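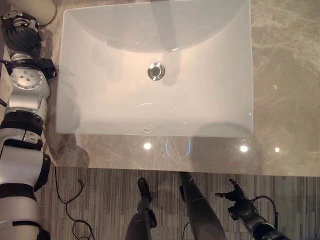 White undermount sink in a beige-gray marble top.

Filed under: Bathroom, Stone & Tile, Cleaning

How to Clean and Seal a Marble Vanity Top

Marble is a soft stone. It scratches, it soaks up liquids, and acids eat into the polish. It will still last for decades in a bathroom if you clean it gently, wipe up spills and renew the sealer when it wears out. The steps below work on any polished marble top. If yours has a honed (matte) finish, the cleaning and sealing steps are the same, but leave the polishing powder alone.

What you need

Dish soap or a pH-neutral stone cleaner
Three or four soft cotton or microfiber cloths
Baking soda, water and plastic wrap
Painter's tape
A penetrating stone sealer labeled for marble
Rubber gloves

Do not use vinegar, lemon juice, bathroom descaler or scouring powder. Many toilet and shower cleaners contain acid, so keep those off the stone as well.

Step 1. Clear and wash the top

Take everything off, including soap dishes. Mix a small squirt of dish soap into a bowl of warm water, wring out a cloth and wipe the whole surface. Rinse the cloth in clean water and go over it again until there is no film left. Dry with a fresh cloth. If you skip the drying, hard water leaves rings that look a lot like stains.

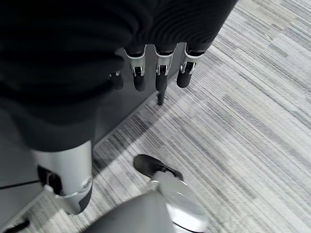
Dried toothpaste and soap scum need a little more work around the faucet and along the edge of the sink. Lay a warm, damp cloth over the spot for a few minutes, then rub in small circles. Keep the pressure spread out: line your four fingers up side by side, the way the four with the silver knuckles and black tips are hanging here, and press the cloth with the pads. A single fingertip tends to dig. For anything that won't budge, use a plastic scraper held nearly flat. Never use a razor blade on a polished top you care about.

Step 2. Tell a stain from an etch

A stain is darker than the stone around it. An etch is a dull or pale mark where acid has reacted with the surface. Look across the top from a low angle with a light on and the etches will show up as patches with no shine.

Stains can be drawn out. Etches have to be polished out, and a sealer won't prevent them. For small etches, marble polishing powder and a damp felt pad will usually bring the shine back. Follow the directions on the jar and test it at the back first. Large or deep ones are a job for a stone refinisher.

Step 3. Draw out oily stains

Makeup, lotion and hair oil are the usual causes.

1. Mix baking soda and water to a paste as thick as peanut butter.
2. Spread it over the stain, a little past the edges.
3. Cover with plastic wrap and tape down the sides.
4. Leave it for 48 hours. Take the wrap off and let the paste dry completely.
5. Lift it away with a plastic scraper, rinse and dry.

Old stains often need a second round. Rust stains are different – baking soda won't do much for them, and rust removers made for fabric or porcelain can ruin marble.

Step 4. Test the sealer

Put a spoonful of water on the stone near the sink, where the sealer wears first. Wait 15 minutes and wipe it off. If the stone has darkened, it needs sealing. If it looks the same as before, you can leave it until next year.

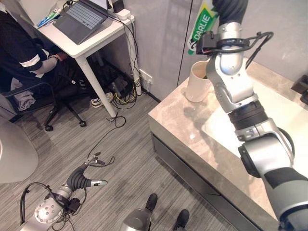
Before you seal, let the top dry overnight and keep the faucet off. Tape around the fixtures. Apply the sealer with a cloth in sections you can reach easily, leave it on for as long as the label says, and wipe off all of the excess. Sealer that dries on the surface makes a cloudy haze. If that happens, dampen a cloth with a little more sealer, rub until the haze loosens, and buff dry straight away.

Open a window while you work, and check the label for the cure time before you put water or bottles back on the stone.

Everyday care

Wipe up toothpaste, mouthwash and perfume when you see them. Stand bottles on a tray, and lift them when you move them.

Kaisu Lappalainen
Updated July 2019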